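Seite drucken | Seite per E-Mail senden
Zuletzt aktualisiert: November

Grundlagen der Automatisierung, Kursunterlagen
Einheit 2: Ein Greifer-Kit beurteilen am Fall Vestura

In der letzten Einheit haben wir die Datenblätter gelesen. Heute geht es um die Frage, wie man ein fertiges Kit prüft, bevor man es für einen kleinen Betrieb empfiehlt. Als Fall nehmen wir das Kit Vestura vom Anbieter Vanton. Es besteht aus einem Arm, einem Greifer mit zwei Fingern und einer kleinen Kamera am Handgelenk. Die Software heißt Cludport und wird separat lizenziert.

Preis und Lieferumfang

Der Greifer mit Kamera kostet einzeln 982 Euro. Der Arm ist darin nicht enthalten, was man in der Preisliste leicht übersieht. Laut Datenblatt hat der Arm eine Reichweite von 800 mm, und der Greifer trägt bis 500 g. Bitte beachten Sie: Die Angabe zur Traglast gilt für feste, trockene Teile. Für weiche Backwaren gibt der Anbieter keinen Wert an, deshalb müssen wir selbst messen.

Das Kamerabild

Die Kamera ist fest mit dem Greifer verbunden. Sie bewegt sich also mit, und die Fingerspitzen sind in jedem Bild vorhanden. Für die Auswertung hat dies einen Vorteil und einen Nachteil. Man sieht immer, wo der Greifer im Verhältnis zum Objekt steht. Gleichzeitig verdecken die Finger einen Teil von dem, was man greifen möchte.

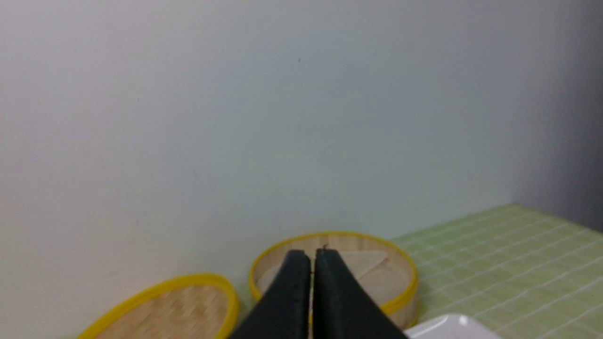 Je flacher die Kamera blickt, desto mehr Hintergrund kommt in das Bild und desto weniger Arbeitsfläche. Cludport rechnet trotzdem mit dem ganzen Bild. Man kann in den Einstellungen einen Bereich festlegen, der ausgewertet wird (Menü «Sichtfeld», dann «Ausschnitt»). Der Ausschnitt wird leider nicht mit dem Programm gespeichert. Nach jedem Neustart muss er neu gesetzt werden, und das steht im Handbuch nur in einer Fußnote.

Zur Schärfe: Der Fokus ist fest eingestellt. Feine Kanten im Hintergrund werden weich dargestellt. Für die Erkennung eines Korbrandes reicht es. Für das Lesen von kleinen Etiketten würde ich diese Kamera nicht nehmen.

Arbeitsfläche und Behälter

Ein regelmäßiges Raster auf der Fläche ist beim Einrichten hilfreich. Man kann die Fugen als Bezugslinien verwenden und den Abstand zwischen Greifer und Behälter besser schätzen. Die Farbe des Behälters soll sich deutlich vom Untergrund unterscheiden. Ein gelber Rand auf grünen Fliesen ist für das Auge gut zu trennen; ob die Software das gleich gut kann, gehört zu Ihrer Prüfung.

Schwieriger sind helle Teile auf einer hellen Unterlage. Dort entsteht der Kontrast oft nur durch den Schatten, und der Schatten wandert mit der Lampe. 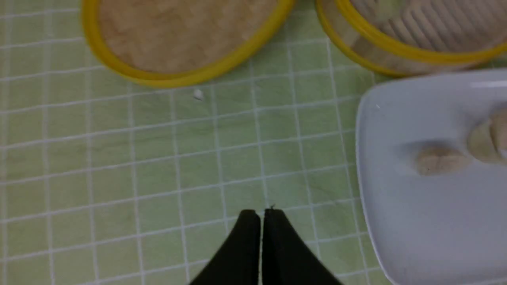
Abb. 2: Geschlossene Finger über freien Fliesen, rechts das weiße Tablett mit zwei beigen Stücken.

Vergleich mit Tian

Das Konkurrenzprodukt Tian hat eine Kamera auf einem Stativ neben dem Arm. Das Bild ist ruhiger, aber der Arm steht manchmal selbst im Weg. Bei Vestura ist die Kalibrierung kürzer, dafür muss man sie nach jedem Abnehmen des Greifers wiederholen. Mir persönlich gefällt die Befestigung bei Vestura besser. Bei der Dokumentation liegt Tian klar vorne.

Aufgabe bis zur nächsten Einheit

Schreiben Sie eine Empfehlung von einer Seite für eine Bäckerei, die einzelne Stücke aus runden Behältern auf ein Tablett legen lassen will. Nennen Sie die Gesamtkosten mit Arm und Lizenz. Geben Sie an, welche Messungen noch fehlen und wie Sie diese durchführen würden. Die Messprotokolle bitte als Tabelle anhängen, Kraft immer in Newton.

Kontakt | © Kursunterlagen Automatisierung | Nach oben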